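So the Tindudholm talks are back on, and I for one did not see that coming over my Sunday coffee.

If you missed it, the leaders of the Wurkari bloc walked out in a huff last month after the host country floated a 14 percent tariff on fish, lumber and a whole bunch of other stuff. There was yelling (so I hear), there was a canceled dinner, and then there was a long stretch of everybody pretending they weren't reading each other's statements. Now seven governments say they'll send people back to the table, and Florin Bălan, the trade envoy who got stuck with the cleanup, sounds almost cheerful.

"We have 105 pages and we agree on most of them," he told a few of us on the steps outside the hall. I asked which pages they don't agree on. He laughed and said, "The ones with numbers."

Fair enough! The big fight is still over who gets a break and for how long. The smaller countries want the tariff phased in slowly. The host wants it on the books before its own elections, and you don't need a poli sci degree to guess why. A draft going around on Friday listed 194 exemptions, and I've read it twice (my eyes may never recover). Honey is in there. Sailcloth is in there. Fish isn't, and fish is what started the whole mess.

Back home, lawmakers are grumbling that they haven't seen the draft at all, and a few are already saying they'll vote no. Bălan says they'll get a copy before anybody signs. I'd like to see that in writing, but he did look me in the eye when he said it.

The delegations sit down again at 9 in the morning, with the fish people up first. I'll be in the back row with some 14 other reporters and one working power outlet.

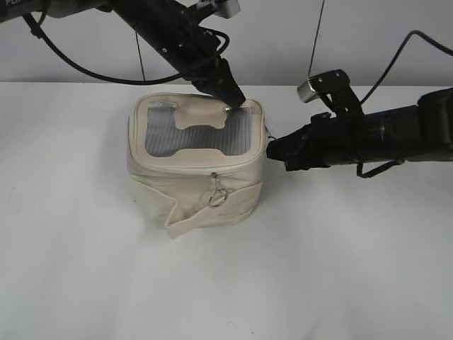
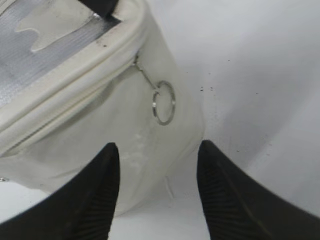 Cream-colored fabric pouch, two views.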